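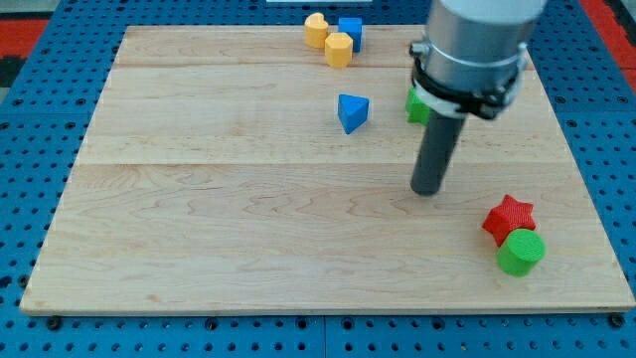

Maple board with a yellow heart and octagon on top.

Home | Reviews | Kitchen | Workshop | About | Contact

We use cookies to make this site work properly. Carry on reading and we'll take it you're happy with that.

Drimitz board oil, six months on

I've been meaning to write up the Drimitz oil since April, when I finished my first tin and went straight out for a second. That probably tells you where this is going, but I do have a couple of grumbles, so stick with me.

I've always been a bit hopeless with wooden boards. I scrub them, prop them by the window, forget about them for a year and then wonder why they've gone grey and furry. Before this I was using the Lellholm stuff, which smells lovely (oranges!) but stays tacky for days, and I once lifted a board off the worktop and brought a receipt with it.

The Drimitz comes in a squat tin with a screw lid, and it's a thin oil with a bit of wax in it. You wipe it on with a rag, go and do something else for the evening, then buff off whatever hasn't sunk in. I did the bread board first on a Saturday night and by breakfast it was dry to the touch, no smell at all, and the grain had come up a treat – all those little ripples you forget are there.

The 600 ml tin is the one to get. There's a 100 ml one as well, which is fine for wooden spoons and maybe one small board, but mine had gone before I'd done both sides of the big chopping block. End grain just drinks it. Keep going until it stops looking thirsty, is my advice, and do the edges, where I never used to bother and where the splits always start.

Now the grumbles. The lid is dreadful. It gums up after the second use and I've had to run it under the hot tap every time since. The instructions are printed in tiny pale lettering round the bottom of the tin, so you have to hold a full tin of oil over your head to read them – whose idea was that? And it does darken pale wood slightly. On beech I like it, but if you've got something really light and want it to stay that way, try a corner first.

I also tried it against the Sulutley board butter, which people rave about. The butter is nicer to use, I'll give it that, as it goes on like hand cream and doesn't drip down your sleeve. But water stopped beading on that board within a fortnight, while the Drimitz one was still going strong after more than a month of daily toast.

I got mine from Anghel, the hardware shop by the station, and they'll order the big tin in if it's not on the shelf. Four stars from me, and I'd make it five if they sorted out that lid.

Get new reviews by email. Join 1,142 other readers.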